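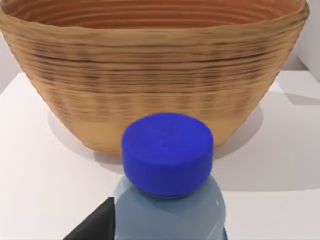 Fig. 1. Bikska tabletop set, rendered view: bottle with blue cap, ridged bowl behind.

Progress report on the Bikska simulation kit trial
To: Nuria Dinsa
From: Lowri Cadwaladr
28 Mar 2022

You asked for a plain answer on whether we should keep paying for Bikska once the trial licence runs out in April. My answer today is not yet, and I'd want two things fixed by the vendor before it changes.

Work to date. The kit is installed on both lab machines and we have run 200 grasp attempts on the bottle task using the stock gripper. Elimov's brochure calls the asset library "transfer ready". I can't find a definition of that phrase anywhere in their documentation, and their support desk hasn't offered one. Two of my emails on the subject are still unanswered.

What we can say about the tabletop set is modest. The bottle cap is a strong, saturated blue against a tan bowl on a white table, with a plain grey wall behind. Any half-decent detector should find that cap. I would not treat a good score here as evidence about our own benches, which are cluttered and badly lit. The bowl's ridges also go soft toward the sides, and I've asked whether that is the texture file or our render settings. Demissie, who built our import scripts, suspects the texture.

The kitchen set is the one we were sold on, and the one I trust least. The licence fee leans heavily on it - there are five kitchen layouts in the package - and the sales demo spent most of its time there. 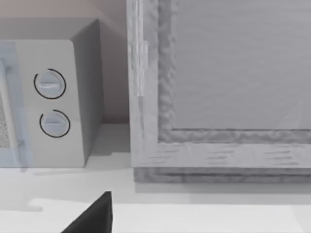
Fig. 2. Kitchen set, low view: microwave controls at left, pale wood-textured unit at right, gripper fingertip at bottom.

The microwave has two dials with grip bars, and they look decent enough. Looks aren't what we're paying for. The manual lists the dials as "interactive" without giving torque or travel values, so any knob-turning policy we train would be learning somebody's guess. The same goes for the hinges, where friction is left at a default.

Spending. Licence and setup are within budget. Staff time is over, mostly because of the importer, which failed on our colour profiles until Demissie rewrote part of it. I've asked Elimov for a credit and don't expect one.

Next period. We'll repeat the bottle task on the physical arm and compare it with the simulated run. Nidodetti has offered a trial of its competing kit at no charge, and I'd like your okay to accept before the Bikska renewal falls due.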